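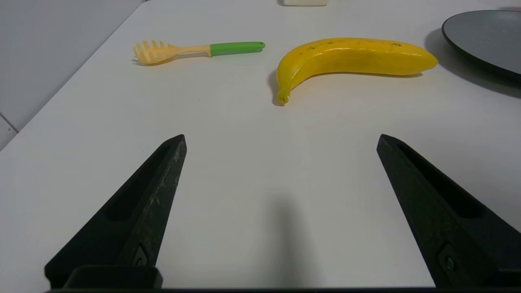 Friday, July 26, 2024

Brulelmont build notes, mostly about the ladder bug, plus some things I want to write down before the weekend eats them.

So the ladder. For most of June I was convinced the climbing problem lived in the animation code, and I spent far too many evenings poking at it there (sorry to everyone who got those late messages!). If you grabbed a ladder on the same tick you landed, the player went into Climb, then Land fired one tick later and kicked you straight back to Idle, so you hung there in the air with your feet together like a very polite ghost. I had 31 transitions in the player table and Land was allowed out of nearly all of them. I've taken it out of Climb, Swim and Hurt, and I played the Tarkitik level start to finish this morning without hanging once. I'm calling it fixed until one of you breaks it.

While I was in there I changed coyote time, the little grace period after you walk off a ledge. It was 10 ticks, and I've brought it down to six. It felt mean for the first few minutes and then I stopped noticing, and I think the jumps over the mill wheel are better for it. If you hate it, the number is at the top of the player file and you're welcome to put it back, just leave me a line in here so I don't go hunting.

Room transitions: still on the old fade. I tried the sliding camera that we all liked in Cerkard, and it's lovely going left to right, but in the tall rooms it drags the background layers along at the wrong speed and the moon ends up in the well. Parked on a branch called slide2. Please don't merge it.

Save files. The new format stores door flags by name instead of by position in the list, so adding a door in the middle of the Rivera map no longer opens somebody else's door three rooms away. Old saves still load, with one exception: anything made before build 36 loses its lantern. I can live with that, I think. Current build is 65.

Next week:
- crouch under moving platforms (you can still get squeezed out through the floor)
- gamepad dead zone, the left stick drifts in menus
- new footstep sounds for gravel, the current ones sound like cereal
- ask whether we really want the second boat

Leaving the debug overlay switched on in this build, F3 hides it.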